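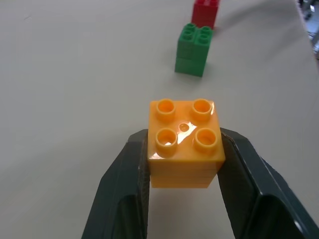 Naltance building blocks, tub of 383 pieces
Last updated: September

I bought this tub for my daughter after my neighbour Helju Petrauskas recommended the brand. We have used it for 3 months now, so I think I can give a fair opinion.

The 2x2 blocks are the ones we take out most. The studs are hollow, with a thick rim, and small fingers hold them well. The orange is my favourite colour, it is warm and a little bit see-through near the window. The plastic is glossy and it shows every fingerprint, but this doesn't disturb me.

The grip is firm. In the first week it was too firm, and I had to separate some blocks with a butter knife. Now they come apart more easily. A tower of 9 blocks can be carried from the kitchen to the sofa without falling.

What I don't like: there are too few flat plates, and the lid of the tub cracked at the corner. I wrote to the shop, Lakinby, and they sent another lid, but I paid the postage.

I would buy it again, maybe the larger tub with 2000 pieces.

Kęstutis Urbonaitė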